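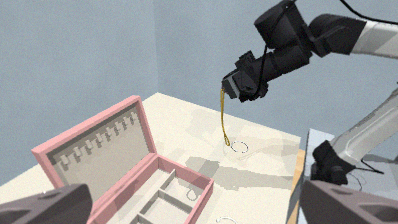

A gold chain necklace and a silver ring.

Giris word list – read me first

Hello! I made Giris, a list of 2,000 dialect words from Estirton and the villages up the valley as far as Plekgate. I started it as a spreadsheet for myself and it got out of hand, so now it's a proper folder you can download.

What's in the folder

words.csv is the main thing, one word per row. The columns are word, meaning, place, source and notes. If a word has two meanings it gets two rows, so please don't go deduplicating on the first column (I did this once and lost a whole evening putting it right).

sources.txt says where I got everything. Mostly old parish newsletters, plus a lot of chatting at bus stops.
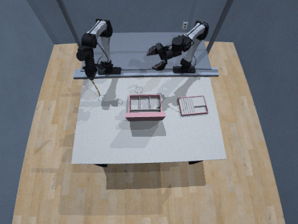 old_spellings.csv is smaller and a bit of a mess. Dialect spelling is a free-for-all, and I've kept every version I came across – even the ones I think are printer's mistakes. The one I like best goes in words.csv and the rest live in here.

Place codes

E is Estirton, P is Plekgate, and V is anywhere in between. There used to be 9 codes, one for each village, but people move about and marry over the hill, and I got fed up guessing. If you want the old codes they're in the notes column for most rows, after the letters "pl".
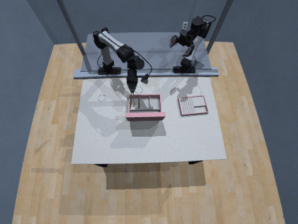
Words for rain and mud are very well covered, as you'd expect round our way! Words for cooking are thin, and farming words lean heavily towards sheep. I'd love more from the Plekgate end, where I know far fewer people.

Opening it

Any spreadsheet program will do. Pick UTF-8 when it asks, or the accents I use for long vowels turn to rubbish. If you'd like something nicer to search with, the Zacharias script in the tools folder looks up a word by its rough sound. It's slow but I'm very fond of it. 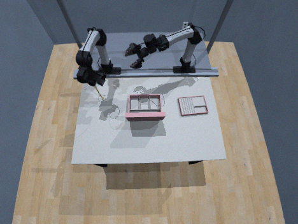
A work table with a white top, on a light wooden floor.

Version 2 went up on Friday, June 24, 2022. The next one should be ready in August, with the cooking words sorted out and a few rude ones I'm still plucking up the courage to add.

Use the list however you like, and say where you got it.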